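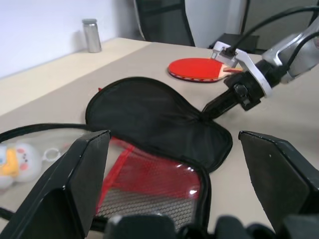 Chapter 7
Packing for the Away Match

A table tennis paddle has exactly one piece of luggage, and most players treat it worse than a sandwich bag. The case gets kicked under benches, stuffed with socks, and left in a car through the hottest part of August. Then its owner complains that the rubber has gone slick.

Look at the case lying open on the table at the start of this chapter. It is black, it closes with a zipper, and its flap is shaped like the thing it is meant to hold. The paddle is lying on the tabletop a little way beyond it, red rubber face up. The fabric of the flap wrinkles where it bends near the handle end. On the lower half, a red mesh pocket invites you to put something in it. Players at the Dellholm club have put in coins, cough drops, a house key and, once, half a pretzel.

In Chapter 6 you learned to clean and dry the rubber. This chapter takes up what happens between your last practice and your first serve in somebody else's gym. It covers the order of packing, the trip itself, and the ten minutes after you arrive, when everyone discovers what they forgot.

The rule we follow throughout comes from the old Albers handbook: the paddle goes in alone. Keys scratch. Balls get crushed. A damp towel will undo an evening of careful wiping. If you must carry a lucky charm, and a small white plush toy with pink cheeks is as good as any, clip it to your bag by its ring and leave the rubber in peace.

Before you read on

Empty your own case onto a table. Sort what comes out into things that belong with a paddle and things that belong in the trash. Keep the list, as you will need it for Exercise 13.

Words to know

Edge: the narrow rim of the blade, and the first part to suffer when a case is dropped.
Blade: the wooden part of the paddle, without the rubber.
Away bag: the larger bag that holds the case, shoes, shirt and towel.

7.1 The Case Comes First

The Plellton league once asked its players what they had left at home in the past season. It got over 200 replies. Shoes did badly, and so did water bottles, but the winner was the paddle itself, usually found later on the kitchen table next to its case. The owners had set both out the night before so as not to forget them.

The cure is dull. Put the paddle in the case, close the zipper all the way around, and put the case in the bag before you go looking for your shirt. On the long ride to Waltesitz, there is no turning back for it.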